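Flullow Kitchen Gripper Comparison, data card

Version 2, October 2026
Maintainers: Murray Ormsby, Fiorella Leone
Contact: open an issue on the tracker

Summary

Simulated manipulation episodes for comparing two parallel-jaw finger sets, Nikley and Wutberg, on the same arm in the same kitchens. The release holds 3,000 episodes. Cabinet doors, bottles and small counter objects make up most of the task list. No real-robot data is included. All frames are rendered.

Each episode stores a fixed scene view, a wrist view, joint positions, commanded joint velocities, gripper opening and a task string. The scene view is placed per kitchen and does not move during an episode. It is often blocked by open doors, and we did not filter for this.

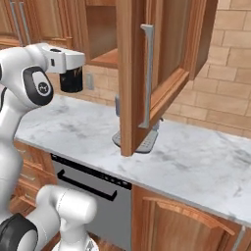 Finger sets

Nikley fingers have flat faces and a short stroke. Wutberg fingers have a longer stroke and a softer contact model. Mass and inertia were matched between the two sets so that the arm controller did not need retuning. Friction was not matched. Values for both are in fingers.yaml, under contact.

The set used in an episode is recorded in meta.json as finger_set. Please read it from there and do not try to infer it from the wrist view. The two meshes look alike at low resolution.

Controller

All episodes use the McPhee joint velocity controller. Gripper commands are binary. An earlier build accepted continuous gripper commands, but the Wutberg contact model became unstable at low closing speeds and we dropped it. If you replay actions with a different controller, expect drift on the door tasks first — the handle contact is sensitive to small position errors.

Splits

train: everything not listed below
val: 400 episodes, kitchens seen in train
test: 907 episodes, held-out kitchens

Splits are by kitchen and task, with both finger sets present in each. Do not merge val into train if you plan to report numbers against our baseline.

Wrist view

The wrist camera is mounted upside down relative to the kitchen, and frames are stored as rendered. Objects, labels and counters come out inverted. Set flip_wrist: true in the loader to rotate them by 180 degrees. The default is false, to stay compatible with version 1.

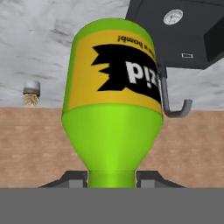
Camera intrinsics are the same for both finger sets. Extrinsics are given relative to the wrist flange, before any flip. If you rotate the frames, rotate the principal point as well. The loader does this for you, the raw reader does not.

Success labels

Labels come from simulator state at the last step. A grasp task counts as a success if the object is clear of its support and both fingers report contact. A door task counts if the hinge angle is past the threshold in tasks.yaml. Episodes that ended on a timeout are labeled as failures and kept.

Known problems

Label textures on bottles are low resolution and should not be used for text reading tests.
Finger contact flags flicker on curved surfaces. We smooth them in the loader, window set by contact_window.
Some version 1 episodes from January have a one-step offset between wrist frames and joint positions. They were re-rendered for this release. Delete old copies before unpacking.
Door hinges have no damping in a few kitchens, so doors may keep swinging after release.

Changes from version 1

Added Wutberg episodes. Added finger_set to meta.json. Moved contact values out of the task files. Fiorella Leone rewrote the loader, and the old one is kept under legacy/ without support.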